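# Citronensäure aus dem 25-kg-Sack statt Entkalker aus der Flasche: wo ist der Haken?

**Amos Alcantara**

Wir betreiben eine kleine Teeküche mit Spülbereich und einem Durchlauferhitzer, dazu zwei Kaffeemaschinen. Bisher kaufen wir flüssigen Entkalker in Kanistern. Jetzt hat mir der Vertreter von Notemari ein Angebot gemacht: Citronensäure, Monohydrat, im 25-kg-Sack, »Lebensmittelqualität«, deutlich billiger als alles, was ich kenne. Auf Nachfrage kam ein Datenblatt, eine Seite, ohne Chargennummer, ohne Hersteller. Als Herkunft steht da nur »Lager Grutville«. Auf meine zweite Mail hieß es, das Analysenzertifikat gebe es »nach Bestellung«.

Mir kommt das komisch vor. Der Mann behauptet außerdem, man könne mit dem Zeug bei 70 Grad entkalken, »dann geht es schneller«. In der Anleitung der Maschinen steht ausdrücklich kalt.

Also:

- Ist der Preis allein schon ein Warnzeichen, oder zahle ich beim Fertigprodukt einfach fürs Wasser?
- Muss ein Händler das Zertifikat vor dem Kauf herausgeben?
- Heiß oder kalt?

Bitte keine Antworten der Art »Nimm doch Essig«. Das haben wir hinter uns, die Dichtungen auch.

---

**Syahrul Majimbun**

Ich habe einige Jahre im Einkauf für einen Betrieb bei Mirkville gesessen und würde bei diesem Angebot nicht unterschreiben. Jedenfalls nicht so.

Zum Preis: Der sagt für sich genommen wenig. Im flüssigen Entkalker bezahlst du tatsächlich viel Wasser, Kunststoff und Etikett, und Sackware ist pro Kilo fast immer billiger. Daraus würde ich dem Händler keinen Strick drehen.

Zum Zertifikat: Ob er es herausgeben *muss*, hängt davon ab, was ihr vereinbart, und darauf würde ich mich nicht verlassen. Die brauchbarere Frage ist, warum er es nicht will. Ein Händler, der die Ware wirklich auf Lager hat, kennt die Charge und kann das Papier vorab schicken. »Nach Bestellung« heißt in meiner Erfahrung: Er kauft selbst erst ein, wenn du bestellt hast, und weiß heute noch nicht, was er dir liefert. Das kann gutgehen. Aber dann ist »Lebensmittelqualität« ein Wort auf einem Angebot und sonst nichts.

Ich würde schriftlich verlangen:

1. Hersteller und Herstellungsland
2. Analysenzertifikat zu genau der Charge, die geliefert wird
3. Sicherheitsdatenblatt, aktuell, auf Deutsch
4. Rücknahme, falls Charge und Papier nicht übereinstimmen

Kommt darauf wieder eine Ausweichmail, hast du deine Antwort. Bei Yazzie haben wir damals zum Vergleich angefragt, die Unterlagen waren am nächsten Morgen da. Teurer waren sie, das stimmt.

Heiß oder kalt: kalt. Citronensäure bildet mit Kalk in der Hitze schwer lösliches Calciumcitrat, und das setzt sich genau dort fest, wo du es nicht haben willst, also im Erhitzer und in den dünnen Leitungen. Wer einem Kunden 70 Grad empfiehlt, hat das Produkt entweder nie benutzt oder hofft auf Folgeaufträge. Bei Aluminiumteilen vorher ohnehin in die Geräteanleitung schauen.

Und rechne nach, wie viel ihr wirklich verbraucht. Ein offener Sack in einer feuchten Küche ist nach ein paar Monaten ein Klotz.

---

**Tavion Oyelaran**

Alles Panikmache. Säure ist Säure. Ich nehme seit Jahren das billigste Pulver, das ich finde, 5 Löffel in den Tank, fertig. Ein Zertifikat habe ich noch nie gesehen und die Maschine läuft.

---

**Everett Kasprzak**

»Die Maschine läuft« ist kein Prüfverfahren, Tavion. Und wie groß ist der Löffel?

Bei Syahruls Liste gehe ich mit, nur bei Punkt 2 wäre ich noch misstrauischer. Ein Zertifikat ist schnell gebastelt. Ich habe schon eins gesehen, auf dem ein Gehalt von exakt 100 Prozent stand, ohne Methode, ohne Datum. So etwas schreibt kein Labor. Ruf beim genannten Hersteller an und frag, ob es die Charge gibt.

Was mich an solchen Angeboten auch stört: Für die Lagerung fühlt sich dann keiner zuständig. Das Pulver wird in irgendein Schraubglas umgefüllt und steht zwischen Zucker und Salz. Wir haben hier eine ganz normale Küche, und auch da kommt mir nichts Weißes ohne Etikett auf die Arbeitsplatte.

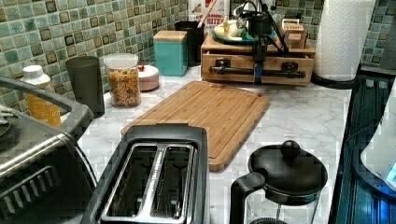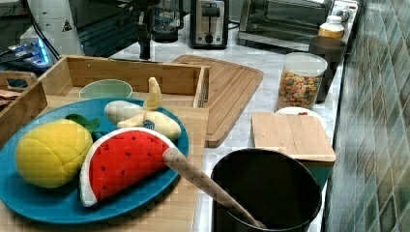 Also: dicht schließender Eimer, Name des Stoffs drauf, Warnhinweis vom Sack übernehmen, Schutzbrille daneben. Citronensäure reizt die Augen stark, auch die in »Lebensmittelqualität«. Diese Angabe betrifft die Reinheit und macht den Staub kein bisschen angenehmer.

Und Amos, frag den Vertreter nach einem Muster aus der Charge, etwa 9 Gramm reichen, um zu sehen, ob es sich in kaltem Wasser klar und ohne Rückstand löst. Das beweist die Reinheit nicht. Groben Dreck siehst du damit aber, und wenn er schon beim Muster herumdruckst, würde ich beim Kanister bleiben, bis du einen anderen Lieferanten hast.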